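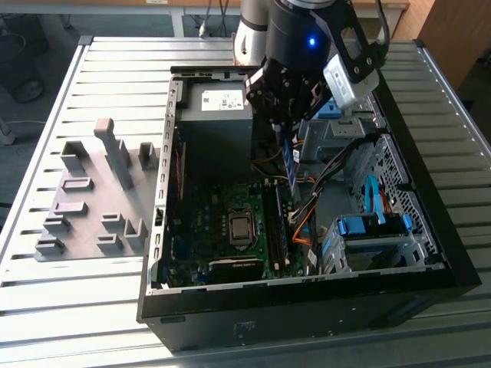

Open desktop tower with a memory module above the board.

To: Disora Dessert Kitchens list
Subject: Re: Rice pudding, revised batch sheet
September 22, 2018

Dear members,

The Piswood test kitchen has received the message quoted below and thanks the sending kitchen for its careful notes. Our answers follow. They apply to the baked rice pudding only. The stovetop version remains as printed in the January booklet.

> We prepared the revised baked rice pudding twice this week in the
> Favano dining hall. The flavor was well liked, but both batches set
> more firmly than the sheet leads one to expect, and the second had
> a dry ring at the edge of the pan. We used the Entili short-grain
> rice, as listed. The sheet says to rinse it. Should it also be
> soaked? We would further like to know whether the lemon peel
> stays in during baking, as steps 4 and 6 seem to disagree. Finally,
> the sheet makes 100 portions and we serve 159. May the quantities
> simply be scaled?

On the rice: it should be rinsed once in cold water and drained well. It should not be soaked. Soaked grains break early in the oven and release their starch into the milk, and the pudding then sets like a cake. If your kitchen stores rinsed rice overnight before use, please treat that as soaking.

On the dry edge: our kitchen has seen the same result in shallow metal pans. We recommend the deep pans, covered for the first part of baking and stirred once when the cover is removed. The pudding should still move in the center when it leaves the oven - it will continue to thicken as it stands. Any pan held for evening service may be loosened with a little warm milk, stirred in from the edges.

On the lemon peel: step 4 is correct. The peel is warmed with the milk and lifted out before the rice is added. The mention of peel in step 6 was carried over from an older sheet and should be struck out. Kitchens that prefer a stronger flavor may add finely grated zest at the end, but peel left in during baking turns the pudding bitter.

On scaling: rice, milk and sugar may be increased in direct proportion. Cinnamon and salt should be held slightly under and adjusted by taste. Please divide the larger quantity among additional pans of the same depth and do not fill any pan higher than the sheet directs. Baking time per pan does not change, although a full oven may need longer to come back to temperature.

A corrected sheet will be sent to all 23 kitchens on this list. Until it arrives, please mark the change to step 6 by hand on your posted copy. Members who have tried the recipe with other short-grain rice are asked to reply to the list with the type used and the depth of the pan.

Test Kitchen Office, Piswood
for Disora Dessert Kitchens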